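How Do You Teach a Robot to Put Away a Plate?

You learned to handle dishes by watching someone and then trying it yourself. Some robots learn in a similar way. A person shows the robot a job many times, and the robot studies what the person did.

At a company called Dutix, Hoi-yan Kong teaches robots to handle plates and other kitchen things. She does not type in every move. She uses remote control. She holds a pair of handles, one for each robot arm. When she moves her left hand, the left arm moves. When she squeezes, the gripper closes. A gripper is the part a robot uses like a hand. 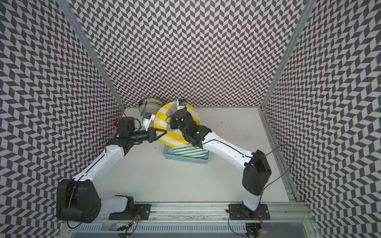

Every time Hoi-yan does the job, a computer saves two kinds of information. One kind is what the cameras see. The other is how each joint in the arms bends and turns. One complete try is called a demonstration, or a demo for short.

One demo is not enough. For the plate job, Hoi-yan recorded 200 of them, and each one was a little different. Sometimes she started with the plate farther to the left. Sometimes she turned it so the stripes pointed another way. If every demo were the same, the robot would have trouble as soon as something moved.

Using two arms is harder than using one. If one arm pulls while the other stays still, the plate can slip. Both arms have to move together – like two people carrying a table.

Kekeli Odoi checks the demos when they are done. He took out 75 of them in November and asked for new ones. In some, the plate had been dropped. In others, the arms had stopped for too long in the middle.
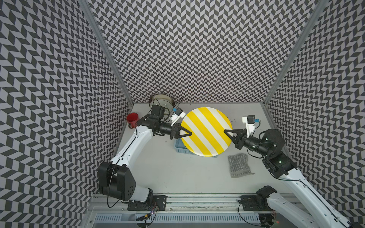

Why do robots have cameras near their grippers?
A camera near the gripper gives the robot a close view of what it is picking up. A camera farther away can miss small things, like the edge of a plate, when an arm gets in the way.

After the demos are checked, a computer program looks for patterns in them. This is called training. Then the handles are put down and the robot tries the job without any help.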